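# Getting duct tape off a glossy white table

**corinne_b** — October 13, 2018

Hi all, long-time reader, and I finally have something of my own to ask. I have a white table with a shiny top, and there are two patches of tape on it, a big one in gray duct tape and a smaller one in black, laid in overlapping strips. 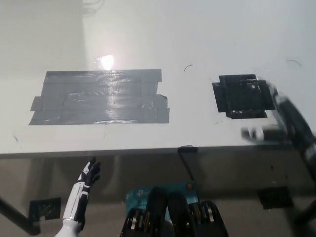 I bought it secondhand in March from a lady who was moving, and I was so pleased to get it that I never asked what was under the tape or how long it had been on there. It's a Pastine, the long one, and I understand they were up to $300 new, so I'd like to do this properly! My plan was to warm the tape with a hair dryer and peel slowly, but my sister swears by nail polish remover and now I'm nervous about the whole business. What would you do first?

**polishedoak**

Please, please keep the nail polish remover away from it until you know what the finish is. Acetone will dull some glossy tops in seconds and there's no wiping that back — I did it to my mother's sewing table and I still feel bad when I visit. Hair dryer on low, start at a corner that's already lifting or folded, and pull the tape back flat over itself instead of straight up. Whatever stickiness stays behind, a little cooking oil on a paper towel, leave it for 12 minutes or so, then dish soap and warm water.

**Sipho Ntuli**

I'd go the other way on the heat, with respect to polishedoak, who has helped me out plenty on here. In my experience warm duct tape leaves its glue behind in a gooey layer, and you end up cleaning twice. I put a bag of ice on mine (wrapped in a dish towel) until the tape went stiff, then worked an old plastic card under it. It took most of a ball game, but it came up in big pieces and I was very happy with it. The oil part I agree with completely.

**polishedoak**

Ice on old tape just made it crack into confetti for me, Sipho! Maybe it depends on the brand.

**Sipho Ntuli**

Could be. Mine had only been on there for 9 days, now that I think back, so it may not be a fair comparison.

**tinroof7**

Before anybody peels anything, are you sure you want to know what's under there? People do tape over chips and burns, and if the surface is damaged the tape might take more of it along. I'd lift one small end of the black patch and have a look before committing to the big gray one.

**corinne_b**

Oh, I hadn't thought of that, and now of course I can't stop thinking about it. The small one first, then. I'll try the dryer on one tab and the ice on another, so you can both be right. Does anyone know if the Umport cleaner is safe on a shiny top? I have half a bottle under the sink.

**tinroof7**

Never used it. Test it on the underside.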